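22 de noviembre de 2022

¡Día de presupuesto! Ilze quiere la lista antes de diciembre y yo ya la tengo casi entera. Lo primero, guantes de repuesto para las manos: 6, negros y de punto.

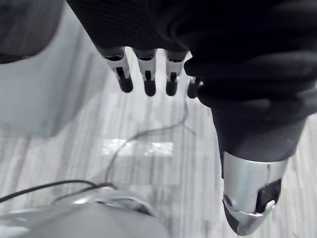
Stirkora pide 900 por la revisión anual - caro, pero incluye los dedos. Deividas prefiere Zakitz y mañana los llama. También apunté canaletas para los cables del suelo, que son baratísimas.

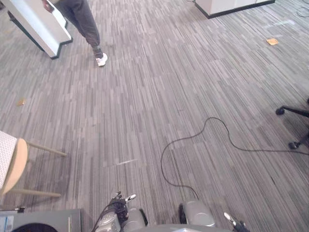 ## Para el año que viene

Una segunda mano derecha, 3.000. ¡Qué ganas! 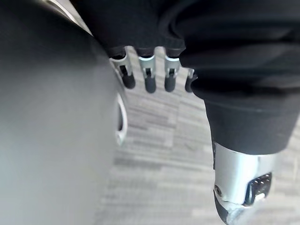 Si Siiri firma el viernes, la pido esa misma tarde.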